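A Practice Kitchen Inside the Computer
A Lellow Workshop page for young builders
12 April 2023

When we started to build a robot in our shared workshop, we were afraid for the real dishes. So first we made a kitchen that exists only in the computer. A kitchen like this is called a simulation. We named ours Masri, and it took us 34 evenings.

Part one: the cabinet

We began with simple things. A cabinet needs a door, a handle and some shelves. For the computer, each of them is a box with a picture of wood on it.
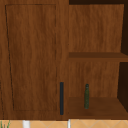
A robot does not know what a shelf is. It knows only numbers: how high, how deep, how far. Our first program had one wrong number, and the arm tried to go through the wood 15 times. In the computer, nothing gets broken. We correct the number and try again.

Part two: the sink and the counter

Next came the place where the robot must work. We put in a sink, plates, a plant and some food to pick up. 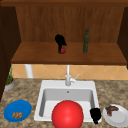
Part three: practice, and again practice

Before every new round, the program can clear a shelf or fill it. If things always stand in the same spot, the robot learns only this spot. 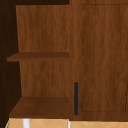 You learn in the same way when you play ball. If your friend throws always to your left hand, your right hand stays lazy. Our robot has done 140 rounds since January, and it still makes mistakes with round things.

Part four: changing the food

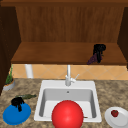 Mixing the food is the job that children in our workshop like best. You choose an object from the list, you choose a place, and you press the key. Grapes can go up on the shelf, and a small red fruit can go on the white plate. Then the robot has to look for everything again.

Try it at home

Draw your kitchen counter on paper and cut out five foods. Move them, and tell a friend, only with words, how to reach each one.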